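**Equipment planning meeting, 07/06/2025**
Flesetberg site

**1. Previous minutes.** Approved with no changes.

**2. Arm purchase.** Two quotes are in, from Femness and Radebe. Femness includes the gripper in its price. Radebe lists it separately and charges $1639 for it. Agreed to ask Radebe for a combined price before comparing further.

**3. Simulation.** The extra license for Plidley costs $210 a month. Agreed to pay through February and review then. Test layouts stay on the current arm model until an order is placed.

**4. Small items.** $200 approved for spare finger pads and cables. Request for a second monitor held over.

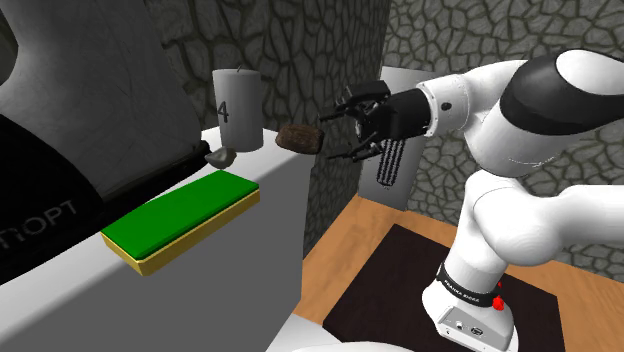 Item 3: simulated layout, Franka Emika arm with open gripper beside the white counter.

**5. Floor space.** The bench drawing needs the base mat size added. No decision on moving the storage shelves.

**Actions**
- Combined quote from Radebe: purchasing
- License renewal: lab office
- Updated bench drawing: engineering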